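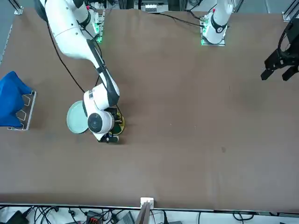 Gosar park reopens its lower terrace after redesign

The lower terrace of Mrema Park in Gosar opened again to the public on 20th July, after 19 months of work. The new layout was made by the landscape office Flararau, which won the commission from the town four years ago.

The old terrace was paved with concrete and flooded after every strong rain. Flararau removed most of the paving and made a shallow meadow basin, where the water can stand for a day or two before it goes into the ground. The office also planted 140 trees, mainly alder and field maple, and kept the stone wall along Cengate Street.

"We left the paths a little unfinished in the drawings," said Ghada Sfeir, who led the project for Flararau. "People in Gosar already had their own shortcuts, and we wanted to see them first."

The contract includes five years of care after the opening - a point which the office asked for during the negotiations. In this period the designers will visit the terrace each season together with the town gardeners, and they may change the planting or move benches.

The stairs to the upper terrace stay closed until August, when the new handrails are delivered. Visitors can use the ramp on the Cengate Street side. Entrance to the park is free.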